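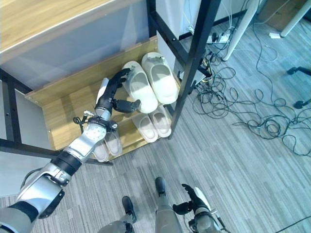
Oisín Mulcahy rents the Cleso package from Cuvham since December, and he has become used to the question of why he starts with slippers. "They are soft, they are light, and every pair sits a little differently," he says. "If the hand can manage slippers on a low shelf, I begin to believe the brochure."

The package is a humanoid with two arms, a set of household tasks and support by telephone. He pays 1,160 euros each month, with up to 300 hours of use included. Is it worth it? He thinks for a while before he answers.

"For the hands, yes. The fingers are better than what we had from Meritz, and the thumb is placed well for shoes. For the software I would say – not yet. The manual has 94 pages and only two are about shelves."

He is also not happy with the cables, which he would like to see shorter. Cuvham has promised him a new wiring set, but without a date.

His colleague Ó Dálaigh wants to go on to cups next. Mulcahy prefers to wait. "First the shoe rack," he says. "Both shelves, left hand and right hand. Then we can talk about the kitchen."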